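Bench help wanted, sandal soles and foam parts (part time, August start)

Posted May 30, 2021

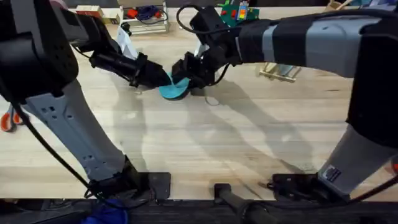 Gremstead is a small shop. We finish and sort foam pieces for sandals, mostly kids sizes, plus a few odds and ends like kickboards and paddles when Brerken sends them over. Need one more person at the bench, maybe two if the right people write in.

The work:

Taking pieces out of the crate, looking them over both sides. Edges mostly. A sole with a nick in the curve goes in the seconds bin, no arguing with it. Trimming the fuzz off. Matching lefts and rights, which sounds easy and is not when you have a whole crate of the same color. Bagging, labeling, stacking for pickup. Sweeping up at the end, foam crumbs get everywhere.

We put out 3,000 pairs in a normal month. More before summer, less in winter. August is when the Karagiannis order starts so that's when we need you.

Hours: 6 hours a day, four days a week. Start time is flexible-ish, Deepika opens up early and likes someone there before the first delivery.

Pay: hourly, paid every two weeks. Ask and we'll tell you the rate, it depends a bit on experience. Bump after nine weeks if we're all happy.

You:

- good eyes, decent light helps but still
- ok standing, or use the stool, we dont care
- can tell colors apart (teal and the other green are closer than you'd think, and they go to differnt customers)
- can lift a full crate, 46 pounds
- shows up

No experience needed. Sewing, shoe repair, upholstery, model making, all useful if you have it. Not a problem if you don't.

Training is the first week, paid, with Benvinda Seixas. She runs the bench and has her own way of stacking. Please just learn her way. Second week you get your own crate.

Parking in back. Microwave, fridge, coffee. The building is chilly in the mornings so bring a sweater, even in summer some days. Closed shoes only. No rings or bracelets at the trimming table.

Also looking for foot models, sort of. Flokska is the new kids sandal and we need children to try on samples for fit, one short visit, parent stays the whole time. Small thank-you payment plus a pair to keep. Put FLOKSKA in the subject line so it doesn't get mixed in with the job emails.

To apply: email a few lines about yourself and when you could start. Resume fine, not required. Phone number please!! Last time we had people with no number and couldnt reach them. Or stop by and ask for Deepika Kandasamy, mornings are best, side door, knock hard.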